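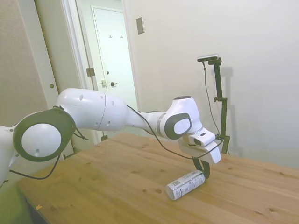
Tomás Dunne would like to know what a color is supposed to tell his boss about him, and he has asked the people selling the test more than once. He took the Cumell temperament profile in February, came out "Amber," took it again 12 days later and came out "Slate." No one at the company has explained the change to him.

**Gretow asks employers to hold off on color-based temperament tests**

August 28, 2022 – Gretow, a reading and advice group for people interested in everyday psychology, today asked employers to stop using the Cumell profile in hiring until its publisher shows how the scores hold up over time.

The test sorts people into 4 colors after 81 questions. The sales material says it reveals "the real you at work." We have read that material twice and still can't find a retest figure in it. There is a page of happy customers, but happy customers also read horoscopes.

"If I step on a scale twice and get two very different numbers, I don't write a report about my inner weight," said Duygu Akbulut of Gretow. "I ask about the scale."

Gretow has no quarrel with people taking the test for fun. Mood, sleep and a bad morning can all change how someone answers, and a hard line between two colors can turn a small shift into a new label. That matters when the label goes in a personnel file.

The group sent Cumell a short list of questions and will post any reply in full. It is also collecting accounts from people who have taken the profile more than once – dull results welcome, including the ones that matched.

Press contact: Tracey Furnival, Gretow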